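Home News Visits Recipes Contact

4 Sep 2018
By Elsie Entwistle

We had such a lovely morning at the Selleseck open day - Howard drove, bless him, and we still got there before the tea urn was on. I went round the kitchen things twice, as I do like a good plain basket and a peeler that sits nicely in the hand.
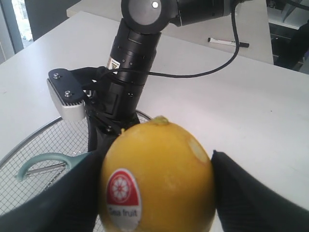
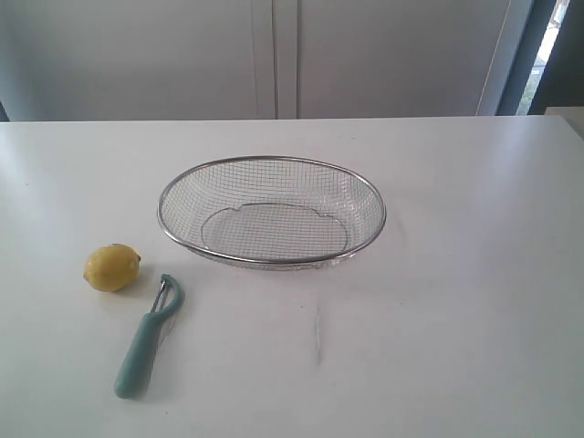
A lemon at Selleseck, first close up with its sticker, then on the white table with the wire basket and peeler.

Sheila came home with 2 jars of curd from the stall by the door, and we're all hoping to go again in April.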